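Section 4. Recording Demonstrations with the Hand-Held Gripper

4.1 Purpose of this section

This section describes how an operator records demonstrations with the Pravudlow hand-held gripper. It applies to all stations that send recordings to the Doduvham server. Operators who control the arm remotely from the console should follow Section 5 instead; the rules on naming and review in 4.6 apply to both methods.

Revision note: Dec 18, 2023. Steps 4.4.3 and 4.4.7 have been reworded. The former step on manual clock setting has been removed.

4.2 Before you begin

You will need:

— one hand-held gripper, charged
— the task card for the session
— the objects listed on the task card
— access to the Brurnis recording software, version 2904 or later

Operators must have completed the introductory session with the station supervisor. Questions about access should be sent to Prodromos Balaskas, who keeps the list of approved operators.

CAUTION: Keep fingers clear of the jaw when the trigger is released. The jaw returns under spring force and can pinch.

4.3 Preparing the work area

1. Read the task card from start to finish. Note the starting position of each object and the position in which it must be left.

2. Remove anything from the work surface that is not named on the card. Objects elsewhere in the room may stay where they are. The policy is trained on recordings from many rooms, and ordinary furniture in the background is acceptable.

3. Check the walking path on both sides of the table. Cables on the floor must be moved away from the places where you will step.

4. Tell other people in the room that recording is about to start. They may go on with their work, but they should not reach across the table during a take.

5. Hold the gripper level over the near end of the table and look at the live preview. The jaw should sit near the middle of the lower part of the view, with the length of the table visible beyond it. Dark corners are normal with this lens. The walls and ceiling will look curved; no correction is needed, as the software applies the lens file when the recording is processed.

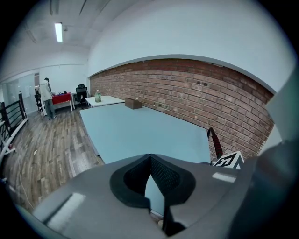 6. If the jaw is far to one side in the preview, loosen the camera mount, center it, and tighten it again. Repeat the calibration in 4.4 after any change to the mount.

NOTE: Wide views pick up a great deal of the room. Screens showing private information should be turned off or turned away before step 5.

4.4 Calibration

1. Switch on the gripper and wait for the status light to turn steady green.

2. In Brurnis, open Station, then Calibrate.

3. Open and close the jaw fully, 10 times, at an even pace. The software reads the printed marker to measure the jaw opening. Do not cover the marker with your hand or sleeve.

4. Move the gripper slowly over the table in a wide loop and return to the starting point.

5. Wait for the message "Map saved." If error 893 appears, the tracker has lost its position. Improve the lighting or slow the movement, then repeat step 4.

6. Wipe the jaw pad with a dry cloth. Do not use solvent on the pad.

7. Record one test take and play it back before starting the session proper. A test take is never submitted.

4.5 Recording a demonstration

1. Place the objects in the starting position shown on the card.

2. Press the record button once. A short tone confirms that recording has begun.

3. Hold still for two seconds, then carry out the task at a steady, natural speed. Approach each object from a direction the arm can reach. Turning the wrist sharply or passing the gripper behind your back produces motion that the arm cannot repeat.

4. Touch the objects only with the jaw. If you must use your free hand, stop the take and mark it as rejected.

5. When the task is complete, move the gripper clear of the objects, hold still for two seconds, and press the button again.

6. Reset the objects. Vary their positions within the limits given on the card.

A single take may not exceed 600 seconds. Longer tasks are to be divided at the points marked on the card.

NOTE: A small error that you recover from smoothly — a missed grasp followed by a second attempt, for instance — may be kept. Takes in which an object is dropped to the floor must be rejected.

4.6 Naming and review

Each file is named automatically from the station code and task number. Do not rename files by hand. At the end of the session, open the review list and mark every take as Keep, Reject, or Unsure. Takes marked Unsure are passed to the Fragkou review desk, and the operator will be notified of the result through the software.

Return the gripper to its charging stand with the jaw open. Report any damage to the pad, strap, or marker before the next session.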